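Refrigerator loading notes, part two

The first part of these notes dealt with where to put a small refrigerator. It covered clearance behind the condenser, leveling, and the question of which side the hinge should go on. Several people wrote in about the hinge. I have nothing to add on the hinge.

This part deals with what goes inside and in what order. I keep a refrigerator at home in Pant and have the loading of another on my hands at Bedon, where the room is large, has a concrete floor, and warms up by midafternoon in summer. The two behave differently enough that I stopped using the same layout for both.

Start with the thermometer. I use a Similitz dial type, which is slow and not pretty, and which I have checked in ice water against two others. Put it in a glass of water on the middle of the lower level and leave it overnight with the door closed. Air readings taken right after opening the door are close to useless. They record the room. I set the control so that the glass reads 2 degrees Celsius above freezing in the morning, then leave the control alone for the rest of the week. Most of the complaints I get about frozen lettuce come from people who turn the dial every day.

After that, load by how often a thing is touched. I used to load by food group, on the advice of a leaflet, and gave it up when I noticed that I was holding the door open to look for mustard.

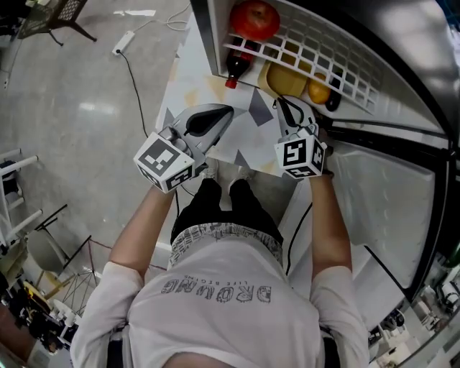

Produce is where my layout departs most from the leaflet. The usual advice is to put all of it in one drawer and forget it, but small refrigerators often have no drawer, or have one too shallow for anything except carrots. Large single items then end up wherever there is width. An eggplant beside an orange, as at the wire shelf here, is fine for a few days, although an eggplant doesn't care for cold and I would take it out first. The apple is the one I watch. Apples give off ethylene, and I prefer to have a bottle or a closed container between them and anything leafy. A bottle lying diagonally takes up more room than a bottle lying straight, and I would turn that one parallel to the wires once everything else was in.

Wire shelves need their own habits. Small round things roll until they find a low point, and thin-bottomed tubs tilt when one edge drops between two wires. Beat Hofstetter, who had the refrigerator in Pant before me, cut a sheet of stiff plastic to cover the wires completely. It solved the tilting and blocked the airflow, and the lower level ran warm all through one August. I now use a strip covering only the front third. Mine came from the lid of a storage box and has been washed so many times that it is no longer clear.

Containers: 500 ml, square, all the same lid. I have tried mixing sizes and always regret it by the second week. Label the side, since the lid can't be read when something is stacked on it. Masking tape and pencil work. Marker smears on a cold surface.

Power strips deserve a paragraph. The maker's manual for mine says to plug the refrigerator into the wall, and I do. A strip that carries the kettle and a heater as well can reach its limit quickly. The one at home is rated for 3,000 watts in total and I keep it for lamps and chargers. If a strip has to lie on the floor, keep the cord out of the swing of the door and off the mat.

Sitting height is a smaller matter, but it affects how the lower level gets used. People who have to crouch will not put anything back in its place. At Bedon I pull up a chair whenever I do a full unload, and I have become particular about which one. 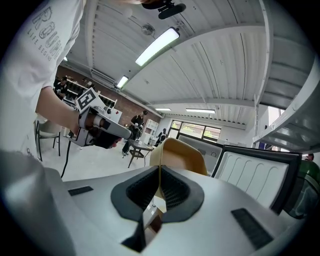

BEDON, June – I spent a morning here comparing seats for this purpose. The gray one with thin dark metal legs is the type I would pick. Thin legs go into corners, a chair like that weighs little, and it can be moved with one hand while the other holds a tub of yogurt. My reservation is the feet. Bare metal on concrete is loud and leaves marks, so I fit felt pads or rubber caps on any chair of this kind and check them twice a year. Molded shells are easier to wipe than upholstery. Tan shows coffee less than white does. Sunita Jaiswal prefers a low stool and says a chair back gets in the way when turning from shelf to door. She is right about the turning. My back disagrees about the stool.

For the unload I work top to bottom and put things on a tray in the same arrangement they had inside. It sounds fussy and saves having to think when it is time to reload. Cold items go together on the tray so they shelter one another. With everything set out beforehand, I can wipe down the interior with warm water and a little baking soda and have it reloaded before the glass of water has risen by a full degree.

The gasket gets a separate cloth. Crumbs collect in the lower fold, and once a fold has hardened around them it will not seal again without a soak. Close the door on a strip of paper and pull. Do this at all four corners. The top corner opposite the hinge is the usual failure.

On a small unit I end up with fruit on the upper shelf and bottles low, and the lemon near the front of the lower level. Lemons get used in halves. A half lemon at the back will be found in October.
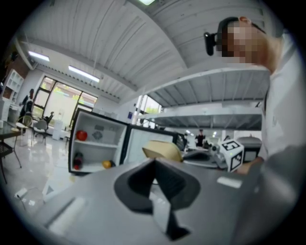 Energy, for those who asked

The meter at home in Pant recorded 226 kWh over the last full year. That includes the August with the plastic sheet. I haven't put a meter on the one in Bedon and won't guess.

Two changes made a measurable difference. The first was leaving the dial alone. The second was letting leftovers cool on the counter in a shallow dish before they went in, within the time limits everyone already knows. Filling empty space with water bottles made no difference that I could separate from the weather.

The loading chart I tape inside the cupboard door is on the Brivurent page, in the same folder as the leveling diagram from part one. Print it at full size. The container outlines are to scale. Part three will cover defrosting, and probably the hinge.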